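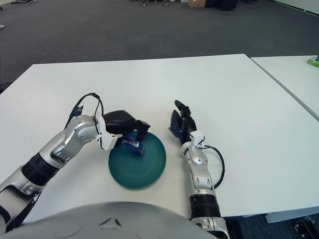
Notebook, table room, 2025-02-12

Tables, plate, the small blue box

Long one today, so I'm putting the table stuff first where I can find it again, and the plate stuff after that. If you only came for the glaze, skip down.

So the two white tables are staying in the carpeted room for now. I had wanted them back in the workshop proper, but the floor over there slopes toward the drain and everything round ends up on the same side eventually, and I got tired of picking up pencils. The carpet is dark gray and low, the chairs don't screech on it, and if a plate does go over the edge it has half a chance. (One has gone over already, in December, onto the old tile floor, and it did not have half a chance.)

The tables are butted up side by side, one main one and one for spillover. The seam between them is the thing I keep fiddling with. I shove them together, they look fine, then somebody leans on the second one and it swings a hair and we get a thin wedge instead of a line. It's not a disaster but a sheet of tracing paper laid across it drops right where I want to draw. I tried a strip of masking tape over the top and hated it in ten minutes, the tape makes a ridge and the ridge is worse than the gap. What I'd like is a pair of those clips that grab both frames from underneath. The tables came from Prondska and their parts sheet does list a connector, so I've put one on the order. Until it gets here: main table for anything that matters, second table for the notebook, the calipers and coffee. Coffee on the second table ONLY, and yes I'm writing that to myself too.

The white tops are good for looking at color, I'll give them that. Matte, so you don't get a big white glare coming up under the rim, and the green looks like the same green from either side of the table. On the old bench with the brown paper it looked almost gray by late afternoon and I wasted most of one evening convinced that the batch had shifted.

Plate, then. It's the Owino shape, the round one with the raised rim, in the teal green. I measured the working sample again because the number in the December notes looked wrong, and the number in the December notes was wrong. It's 254 mm across at the outside of the rim. Whoever wrote down the other figure (me) had measured across the inside lip and then labeled it "full." I've fixed it on the drawing and on the sticker, but the old printout is still pinned up by the kiln, so if you see a plate drawing with a coffee ring on it, please throw it away.

Sitting flat: happy with it! I put it on the main table and pressed on the rim all the way around, four spots, then eight, then just went around and around with one finger like a kid at a restaurant. No rock that I could feel. I did the same on the second table and did get a tiny tick at one spot, moved the plate over a hand's width, and the tick was gone. So that was the table. Or a crumb. I wiped the table down afterward and didn't go back to check, so call it unresolved.

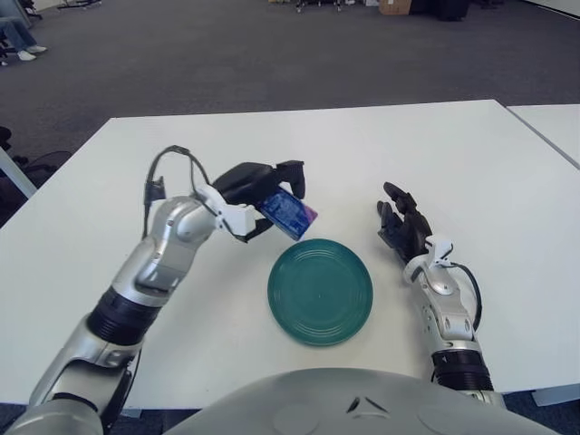 The glaze question for this shape has always been what happens on the relief, and I want to get my thinking down before the next firing muddles it. A flat plate lets you get away with a lot. You dip it, you count, you shake it off, and whatever's uneven is spread over a big area where the eye forgives it. With this one there are rings all the way in from the rim and across the middle, raised, and each one is an edge for the glaze to run off. Go thin and the tops of the rings will break pale. Go thick and the grooves fill and you lose the ring altogether, which is what killed the first lot, they came out looking like a green saucer somebody had licked. The green we have now is deep enough that I don't think a slight break would read as a fault. I'd even like a bit of it. But I'd want it the same on all of them, and that's the trouble, the same on all of them is exactly what dipping by hand doesn't give you. Also, color note while I'm on it: with the little box next to the plate I had a proper look at that pink-purple patch in the corner of the printing, and it makes the green look greener than I had it in my head. I wrote "too blue" in my last notes about this glaze. I take it back — I'd been judging it on its own with nothing near it to argue with. Keep something printed on the table when we compare.

Things tried on the glaze so far, in no good order:

Two dips, short. Fine on the rim, streaky in the middle. The streaks follow the direction it came out of the bucket, so it's my wrist and I can't blame the recipe.

One dip, longer. Best of the bunch. Some pooling at the inside of the rim on the side that was lowest while it drained. I now drain it at a steeper angle and turn it once.

Pour and swirl, inside only. Don't. It looked lovely for a moment and then there was a hard line where the pour stopped, and the fire did nothing to soften it.

Brush. I did one, out of stubbornness. The brush skips from ring to ring and leaves the grooves bare unless you load it so heavily that you might as well have dipped.

We have 9 blanks of this shape left from the last casting. I'd like to put six through with the one-dip method, all with the same drain angle, and hold three back in case the whole idea is wrong. They're on the low shelf under the window with a towel over them. Please don't use the towel for anything.

Packaging people at Cedach have asked again for the stack height with a spacer, and I keep sending them the plate height without it, and they keep being very polite. For the record, the stack height is plate on plate on plate with the spacer between each, measured from the table to the top rim. It isn't the plate height times however many, because the foot nests a little into the one underneath. I'll measure a real stack after this firing and send one number and then never think about it again.

The order this is all for, the Naltham one, now stands at 1,377 pieces across the whole set, plates and bowls together. I wrote that down on the back of my hand during the call and I'm copying it here before I wash up. It's a lot more than we talked about at first. I'm not panicking, the bowls are easy, the bowls have no rings. But it does change how I feel about dipping by hand and turning once at a steeper angle, which is a nice way to spend a morning and a terrible way to spend a month.

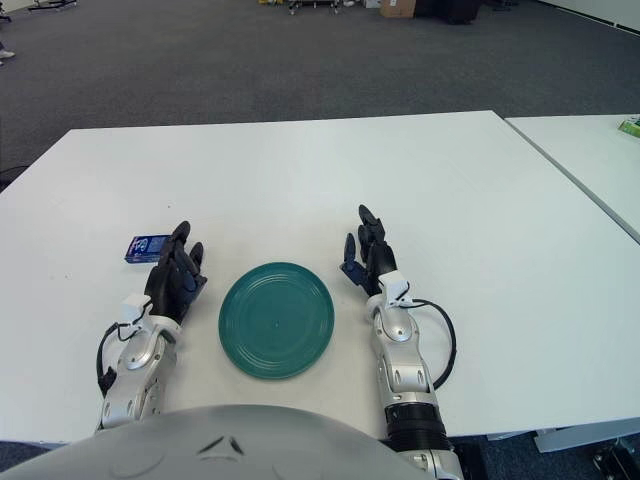 So what I'd want is some kind of drain rack that holds each plate at the same lean. I sketched two versions on the facing page. One is a row of pegs in a board, with a lower rail in front that the rim sits on. The other is basically a dish rack with opinions. The peg one is easier to build out of what we have in the scrap bin, but I worry the pegs will leave marks right at the rim where there's no hiding them. The dish rack one touches the plate in fewer places but needs wire, and I'd have to bend it accurately, and my record with bending wire accurately is in the drawer marked "wire."

If anybody has a better idea, write it in the margin. I'm serious, use the margin, that's why I leave one. Last time there was a really good suggestion on a sticky note and it went out with the recycling.

A few smaller things from the day:

The pencil marks do come off the white tops with a damp cloth, but the grease pencil does not, or at least it leaves a ghost. I've got a gray smudge by the near edge of the main table that I scrubbed at for a while. Use the soft pencil for outlines if you're tracing around a plate.

I cut a ring of thin felt to go under the plate while we work on it, and then didn't like it. It slides nicely, but it hides any rock, and rock is the whole thing I'm trying to catch. Felt goes in the shipping pile.

Comparing plates under the ceiling lights and then by the window gave me two different favorites. I'm going with the ceiling lights, most people eat under a ceiling light. We can fight about this.

The far end of the room still needs sorting. I went over meaning to clear it and got distracted by the connector order. If there's anything of yours over there, please claim it before I get around to it, because I'm in a mood for throwing things out.

Next: load the six blanks, write the drain angle down BEFORE I dip the first one, take the stack measurement for Cedach once they're out and cool. Chase Prondska on the table connector if I haven't heard. Buy more masking tape even though I'm mad at it. And look up how thick the glaze was on the sample from Owino, it's in the blue folder or it's in the other folder.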